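Subject: Re: Shared meeting rooms on the third floor - booking rules from April

To all subscribers of the Geridmont Building Users list,

Thank you to those who replied to the notice on shared meeting rooms. Thirteen replies reached this office before the weekend, and most raised one of the points set out in the message quoted below. I am answering to the list so that every tenant receives the same information.

On Friday, R. Haddad wrote:

> The notice says that each tenant will have a monthly allowance of hours
> in the Gornlow Room and the Mivau Room. It does not say whether unused
> hours carry over. Our office uses very little meeting space for most of
> the year and a great deal of it during the audit. Under the old
> arrangement this was never a difficulty.
>
> I would also like to know what happens when a booking is made and no
> one attends. Twice last month we were told that the Gornlow Room was
> taken, and both times it stood dark all morning.
>
> Finally, are supplies in the rooms still included in the service
> charge, or are we expected to bring our own?

Carrying over hours. Unused hours will carry over for one month only. A tenant that expects a period of heavy use may apply in writing for an advance on the following quarter, and the building office will normally agree if the request arrives at least ten working days ahead. Hours may not be sold or lent to another tenant. Two firms that wish to meet together should decide between themselves which of them is making the booking, and the hours will be charged to that firm alone. 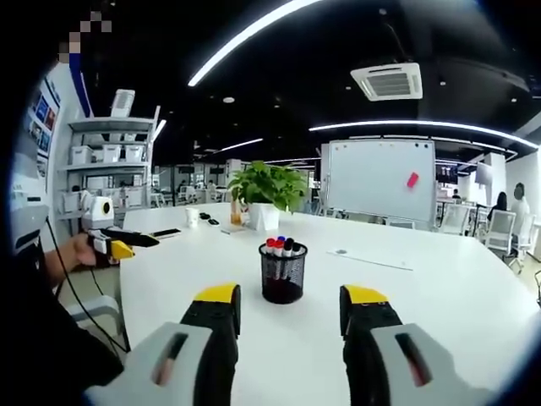 The size of the allowance has been questioned by several of the smaller firms. The two rooms were booked for a total of 2,965 hours last year, and the five largest tenants accounted for well over half of that figure. The allowance is based on floor area, with a minimum that applies to every tenant regardless of size. Under the new table, no firm occupying less than 1,000 square feet will have fewer hours than it used last year. The full table is posted beside the mail room and can be sent on request.

Bookings not attended. The booking log shows 102 reservations last year for which the room was never opened. From April, a room not claimed within 20 minutes of the start time will be released, and the full period will still be counted against the allowance. Claiming a room means entering the booking code on the panel by the door. Switching on the lights or leaving a coat on a chair does not count as a claim, and front desk staff have been asked not to settle disputes on that basis.

A booking may be canceled without charge until 4:00 p.m. on the working day before. Later cancellations will be charged at half the booked time - unless another tenant takes the room, in which case nothing is charged.

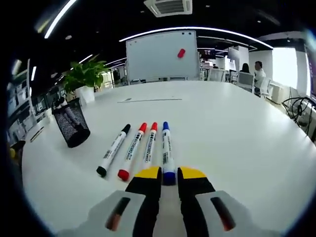

Supplies. Whiteboard markers, erasers and paper remain part of the service charge, and tenants do not need to bring their own. Projector adapters are kept at the front desk and must be signed for. Catering is a separate matter and is still to be arranged directly by the tenant. Food waste should be taken to the bins on the service corridor and not left in the meeting rooms overnight.

Outside guests. Nothing changes here. Guests must be registered by noon on the day of the visit, and the host is responsible for them until they leave the building. Groups of more than 15 need the approval of the building office, as the occupancy limit for the Mivau Room is lower than many tenants assume.
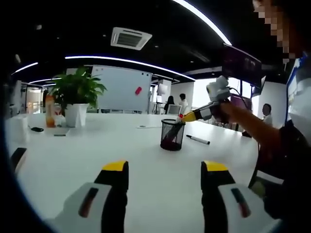 Standing bookings. Weekly and monthly bookings made under the old system will be honored through the end of June. After that date they must be entered again by the tenant. Please check the contact name when doing so. Nearly a third of the standing bookings are held under the names of people who have since left their firms, and reminders sent to those addresses are returned to us.

One correction to the original notice is needed. The paragraph on evening use gave the closing time as 8:00 p.m. The correct time is 7:30 p.m., when the ventilation on the third floor is turned down. Requests to stay later should go to the security desk and not to this office.

Questions about a single firm's allowance are best sent to me directly. Comments on the rules themselves may be posted to the list and will be placed on the agenda for the next tenants' meeting.

Respectfully,

Brayden Thibodeau
Building Office, Geridmont Building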